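Workshop & Garage Forum > Finishes and Paint > Yellow for shop furniture – who else is doing it?

Thread started by maplebend
Posted April 15, 2022

Okay, I need to gush for a minute. I repainted my workbench and the rolling cart last weekend and went bright yellow. Full school-bus, can't-miss-it yellow. I have wanted to do this for years and kept talking myself into gray, and I am so glad I finally quit being sensible!

I used the Jenus floor and furniture enamel, one quart, foam roller, 3 coats. The first coat looked terrible (yellow never covers, I know, I know) and I went to bed sure I had wrecked a perfectly good bench. Third coat went on like glass. The whole garage feels brighter and I can find a dropped black screw in half a second.

Next up is the wall shelving. Before I buy more paint I'd love to hear from anyone who has lived with yellow for a while. Does it get grubby? Do you get tired of it? Gloss or satin?

-----

torquewrench_tina

YES. Welcome to the club. My drill press stand has been yellow since my kids were small and I smile every time I turn on the light.

Gloss, gloss, gloss. Satin holds on to dirty fingerprints and you end up scrubbing. With gloss you wipe it with a damp rag and a drop of dish soap and you're done.

-----

gray_is_fine

Going to be the grump. I had a yellow bench at my last job and I couldn't stand it by the end of the second summer. If you have a window behind you, a glossy yellow top throws light straight up into your eyes. I also thought it made it harder to match stain, because everything you set on it picks up a warm cast.

Paint the shelves whatever you like. I would leave the work surface alone.

-----

maplebend

Hm, the stain thing is a good point. I mostly do small engines and bike stuff so I might get away with it. My window is on the side wall. Did you ever try a mat on top?

-----

gray_is_fine

Tried a gray rubber mat, liked it so much I stopped seeing the yellow. Which I guess proves one of us right.

-----

sawdustsally

Primer, people! Whatever side you're on. Yellow over bare wood or over old dark paint is a heartbreak. Tint the primer a light tan or a pale gray, not bright white, and you'll save yourself a coat. I learned this from the guy at the paint counter and it has worked on every single project since.

On the grubby question – shelves stay clean much longer than bench tops. Mine get dusted at Christmas and that is it.

-----

benchmonkey88

I'm with Tina on gloss, and I'll go further and say yellow is the best background there is for dark parts. I used to lose black knobs and rubber feet all the time on my old brown bench. Now they jump right out at me. A yellow table, some yellow rails and yellow shelves for maplebend:

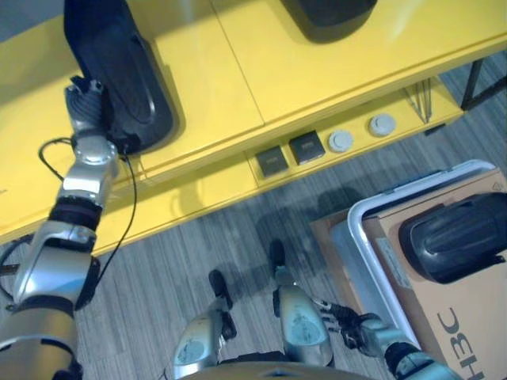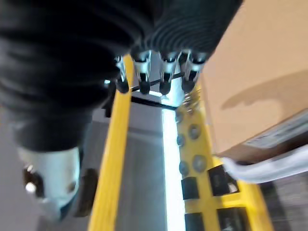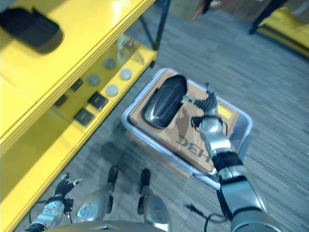 Look at the dark squares on that lower shelf in the last one. You could spot those from the driveway! The top in the first one is the kind of shine I'm after on my own bench, seam and all.

-----

Re: What about cure time?

sawdustsally

Nobody has asked yet so I'll bring it up. Dry and cured are two very different things with enamel. It may feel dry overnight and still be soft enough that a paint can leaves a ring. I give shelves a full week and a bench top three, and I put felt under anything heavy for a while after that.

Maplebend, how long did you wait before loading yours up?

-----

maplebend

Um. Two days. There is a vise-shaped dent already. I was excited!

-----

torquewrench_tina

Ha, we've all done it. Let it harden, sand the dent with 200 grit or whatever you have close to that, and dab a bit more on with a small brush. It blends better than you would think if you feather the edges.

-----

oldhouse_pete

Different opinion on brand. I tried Jenus on a set of porch steps and it chalked on me. Switched to Tririk, which costs more (I paid 50 a gallon at the time) but it levels out beautifully and I haven't had to touch it. Their color 524 is a true warm yellow without any green in it. Get a sample first, because the chip looks more orange than it dries.

-----

maplebend

Ooh, thank you, writing that number down. The Jenus does lean a tiny bit lemon under my LED lights. I kind of like it, but I wouldn't mind the shelves being warmer.

-----

gray_is_fine

Two different yellows in one garage. Now you've really lost me.

-----

sawdustsally

Porch steps aren't a fair test for an indoor enamel, Pete. Sun and rain will chalk most things. I've had Jenus on a cabinet for years with no trouble at all.

-----

oldhouse_pete

It said indoor/outdoor on the can. I still have the can. But sure, for a garage shelf it may be fine, and I'd agree the Jenus rolls on easier.

-----

benchmonkey88

Whichever you pick, buy good roller covers. I get the Peren foam ones and wash them out between coats. Cheap covers shed little crumbs and on gloss yellow you will see every last one.

-----

maplebend

You all are the best. Plan so far: tan primer, sample of the 524, gloss, Peren covers, and I swear I will leave it alone for a week. I'm hoping to have the shelves back on the wall in June and I'll post how they come out.

Gray, I'm ordering a mat too. A small one.

-----

gray_is_fine

Get the bigger one, they shrink a little.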